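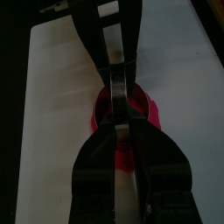
9 Feb 2024

Salt dough shrinkage, batch 3. Finally a batch that behaves!

Recap for anyone picking this up cold: we want press-molded ornament blanks that come out of the oven at a size we can predict, so the Mesmont hangers fit without filing. Batch 1 puffed. Batch 2 cracked at the edges and I blamed the flour, which was unfair to the flour.

Mix this time: 500 g plain flour, 162 g fine salt, water added by feel until it stopped sticking to the bowl. I know, "by feel" is a terrible thing to write in a notebook. I was watching the dough and not the jug. Next time the jug goes on the scale first and gets read again at the end.

Kneaded until smooth, wrapped it, rested it 20 minutes. The rest makes a huge difference. Unrested dough springs back after rolling and the blanks go slightly egg-shaped before they even reach the tray. Rested dough just stays where you put it, and it's lovely stuff to handle.

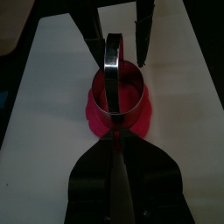
Round steel cutter, standing on its edge.

Drying. I split the tray between the Zellow oven on its lowest setting and the wire rack by the window. Window blanks are still leathery in the middle and I'm leaving them alone. The oven ones came out flat! Properly flat, edge to edge, no doming. I flipped them halfway through, and I think that's most of it, but I also rolled thinner than in September, so two things changed at once and I can't claim either one yet.

Color stayed pale. Batch 2 went biscuit brown at the rim, so low and slow is clearly the way to go.
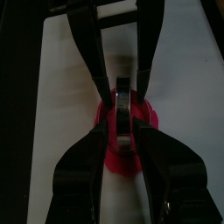
Things to try in batch 4

Weigh the water (see above, no excuses).

Same thickness as today, half the tray flipped and half not. That should settle the doming question.

A spoonful of the Fallahi cornstarch in half the mix. The old notes say it gives a finer surface, and I'd love that for the stamped designs, where the thin lines keep filling in.

Punch the hanging hole before drying, with a straw, a bit oversize. Drilling afterward works but it throws dust everywhere and I lost one blank to a split.

On sealing: the matte varnish went on two test pieces from batch 2 and they still feel dry and hard, no tackiness, even the one kept on the shelf over the sink. Very pleased with that. The gloss one is prettier under a lamp

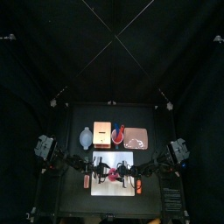 but it picks up fingerprints like crazy and shows every brush mark, so I'd keep it for the small pieces. Two thin coats beat one thick coat, every time I've tried it. Do the back as well, or the moisture just gets in from behind.

Emine molds need a wash before anyone uses them again, there's dried dough in the leaf veins. Soak, then a soft toothbrush. No metal picks please, the last round of cleaning left scratches and they print beautifully onto every single leaf.

Leftover dough is in the fridge, double wrapped. Window blanks to be turned tomorrow morning.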